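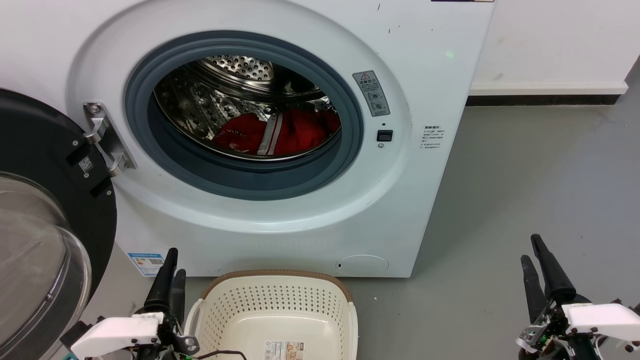 Laundry Day is the main demonstration at the Borkley Robotics open day, and it's the one people ask us about most. Two robot arms, one washing machine, one basket, and a whole lot of decisions that you and I make without thinking! A red garment crumpled in the bottom of a shiny steel drum is a tougher problem than it sounds, so please stay for more than one try if you can. The answers below cover what visitors to our April open day wanted to know, plus a few things we forgot to put on the flyer.

When and where is it?
Doors open at 11 at the Borkley workshop on Skaltitz Road. Use the side entrance by the loading dock (the front one is locked on open days). The laundry demonstration runs all afternoon, with a short pause between rounds.

Do I need to sign up?
Only if you want to drive the arms yourself. Watching is free and you can walk in whenever you like. We had 156 visitors in April and everyone got a spot at the rail, though it did get cozy.

Are the robots working by themselves?
Some rounds, yes. In others one of our team is guiding the arms by hand from the control station, and we'll tell you which kind you're seeing before it starts. Both are fun to watch, and the guided rounds are better for asking questions.

Why laundry?
Cloth never lies the same way twice. A box has corners and a cup has a handle, but a shirt is a new shape every time you touch it. Add a round opening with a rubber gasket and a curved drum behind it, and the arms have to reach in at just the right angle. We love this stuff.

How long does one round take?
Roughly 5 minutes, sometimes a good bit more. If a piece drops on the floor we leave it there until the round is over, and then start again.

Can I try it?
Yes! Hands-on turns are in the Vonuseck room, next door to the main floor. You'll practice on a folded towel first and move up to the washer if there's time. Kids are welcome with a grown-up beside them.

Will I get close to the arms?
You'll be behind a rail, 2 steps away. There's a screen on the wall showing the view from the robot's head, and I'd watch that as much as the arms themselves.

Can I take pictures?
Please do. No flash on the main floor, though.

Is there food?
The Babalola coffee cart will be parked out back. Drinks stay outside the demonstration area.

Page updated 2022-06-21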